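Notes for anyone pricing a Sulham pantry bench. We're on our second one now and I still love working on it!

## What's in this repo

- `budget.csv` - every part we bought, with price and shipping
- `wishlist.md` - things for the next round
- `jars.md` - fill weights and refill dates

## Budget

The whole bench came to $1,665, and the grippers were the biggest line by far. We got 2 handheld ones so that two people can record at once. Spare finger pads were $79 for the set, and I'd order them on day one (ours took ages to ship). Jars, lids and dry goods fit into $60 with a bit left over, and they've been a joy to work with - cheap, easy to refill, and so different from each other in the hand.

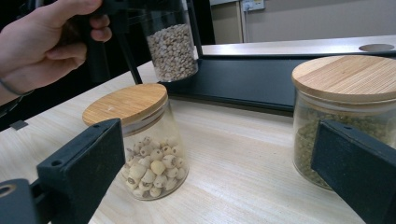
*Jar lifting at the bench, with lotus seeds and green beans standing by.*

## Still to buy

- a second tray
- more small screws for the fingers
- lids in one more size, if the Rellemitz shop restocks

The Skaleck mount is on hold until February. I'm really excited about it, but the cable alone would eat what's left. Prices were checked 12/31/18. Send corrections to Zyanya Cortés, or just open a pull request against `budget.csv`.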